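About the Uvley Robotics Club

Uvley is a student club that meets in November and again in spring, and we were started by people who did not much believe in robots. Solveig Viklund, who runs it, had watched too many demo videos where the arm picks up one red cube and everyone claps. She wanted to know what happens with a sock.

So we work on household clutter. Members use hand-held grippers to sort ordinary stuff on an ordinary table: soft bags, ribbon, balls, things in crinkly plastic. Students log each attempt, failed grabs included, and last term's log ran to 952 entries. Of those, 348 were marked as clean pickups by both checkers. We don't think that is a great number. We print it anyway.

We have two project groups. Varken handles rigid objects and boxes. Borora has fabric and anything that sags, and it has the longer list of complaints.
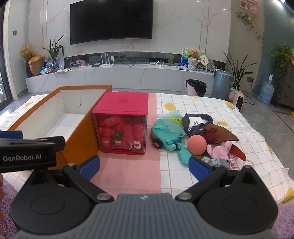
Sorting work on the lemon cloth, with the orange-walled box still empty.

We don't promise that joining will get you into college or a job - a few members have asked, and we have no evidence either way. You will learn to write down what went wrong and to distrust a result you've seen only once. No coding experience is needed for Borora. Varken asks for a little. Groups are capped at eight, and the waiting list is kept on paper by the door.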